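Gripper Comparison FAQ
Pretico Simulation Bench, toaster tasks
Last updated November 11, 2020. Maintained by Levente Szalai, who would like fewer emails.

Which grippers are you comparing?
Gridotau and Rulov. Both are two-finger models, and both run on the same arm model with the same controller, Gronow. If you came looking for suction cups, that was August, and it went the way you'd expect with bread.

Why a toaster?
It has levers, knobs and narrow slots, all packed into a box that fits on a counter. A gripper that looks great stacking cubes tends to get humble very fast when asked to push one lever and leave the other alone. The top surface is also a good place to find out whether your collision shapes match what you think you modeled. Ours didn't, for 17 runs.
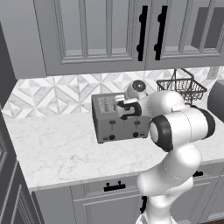
Is it always the same toaster?
No. We have a four-slot and a two-slot, both gray. The knobs are fixed props in our setup, so please stop asking what browning level we use.

What counts as a successful run?
For the lever task, the lever has to reach the bottom of its travel and the toaster can't slide more than 3 cm. For the approach task, the gripper has to hold a pose over the slots for 4 seconds without touching anything. Pushing the toaster into the backsplash and then pressing the lever is scored as a failure, however satisfying it is to watch.

Do I need to move the other things on the counter?
Leave them. The wire basket is part of the test. Planners that treat it as a solid block will refuse to go near it, and planners that treat it as air will go straight through the handle. We want to know which kind you have.

How do I compare my own gripper?
1. Load the kitchen and set the arm to its home pose.
2. Attach your gripper model and check the tool offset. Check it again.
3. Run the approach task first. If the fingers don't end up where you asked, the lever numbers won't mean much.
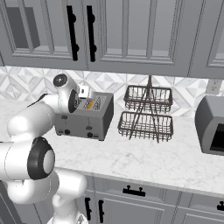

Approach task, two-slot toaster, with the gripper over the left end.
4. Run the lever task with the default Gronow gains, then with your own if you must.
5. Send us both logs – the bad one too.

My arm shakes near the target. Is that the gripper?
Usually it's the gains. Drop the wrist stiffness and try again before you blame the fingers. If it still shakes, look at the mass you entered for the gripper. One team had it in grams.

Will these results hold on a real arm?
Some will. The ranking on reach and clearance should carry over pretty well. Anything involving friction we'd treat as gossip until somebody tries it on hardware.

So which one is better?
Rulov on the levers, Gridotau on clearance. Yes, we know you wanted one name.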